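4.3 Public demonstration

The household clearing task was shown to outside visitors at the Grostville open day on 17 June 2022. The purpose of this part of the study was narrow. We wanted to know whether people with no training could follow the task well enough to try it themselves, and whether the objects that had caused trouble in Section 4.1 would cause the same trouble in their hands. No changes were made to the task rules for the occasion, and the visitors' attempts are not pooled with the main data set.

Each session began with a short spoken introduction, followed by one full run by a member of the project team and then by free trials. A trial consisted of picking up a single piece of household waste with a hand-held gripper, carrying it to the bin and letting go of it over the opening. An item that fell outside the bin was scored as a miss even if the visitor then picked it up again. Visitors chose the item themselves and were not told which ones we considered hard. In total 81 trials were scored, 30 of them by visitors who had already made at least one attempt.

Items fall into two classes under the Momham sorting scheme used throughout this paper. Class A covers objects that keep their general shape when gripped, including cans that have already been crushed. Class B covers objects whose outline changes with every contact, such as cloth, tissue and thin packaging. Figure 6 gives one grasp from each class. 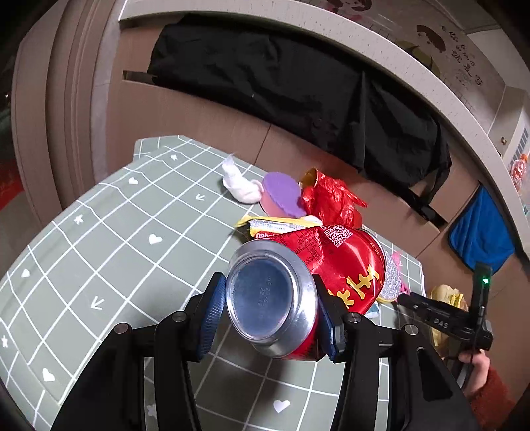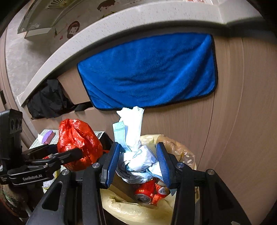

Figure 6. Grasps in the clearing task. First panel: a crushed drink can held crosswise between the finger pads (Class A). Second panel: a crumpled bundle held over the lined bin (Class B).

Most visitors needed little help with Class A. The usual error was one of approach angle: the fingers were brought in too steeply, one pad touched first, and the can rolled or turned before the second pad reached it. Staff corrected this by asking the visitor to open the jaws wider and come in lower. The correction was given verbally, and staff did not touch the gripper during a scored trial.

Class B gave a different pattern. Visitors closed the jaws as soon as any part of the item lay between the pads, so that the hold was often on a single fold. Such a hold was usually strong enough to lift the item but left the rest of it hanging free. The loose part then tended to catch on the edge of the bin. The same fault is described for the Clidov operators in Section 4.1, where it was traced to the lack of a clear stopping point when closing on soft material. We see no reason to explain the open-day results differently.

Two limits apply. Visitors could watch one another, and those who came later in a session had seen more attempts than those who came first. The order of trials was written down, but the time each visitor spent watching was not. The scoring was also done live by one person per session, without the second reading used for the main data.

Questions from visitors were noted on the Bakos form and coded afterward. The largest group concerned how hard to squeeze. The instructions in Appendix B have been reworded on this point, and the new wording was used in the October sessions reported in Section 4.4.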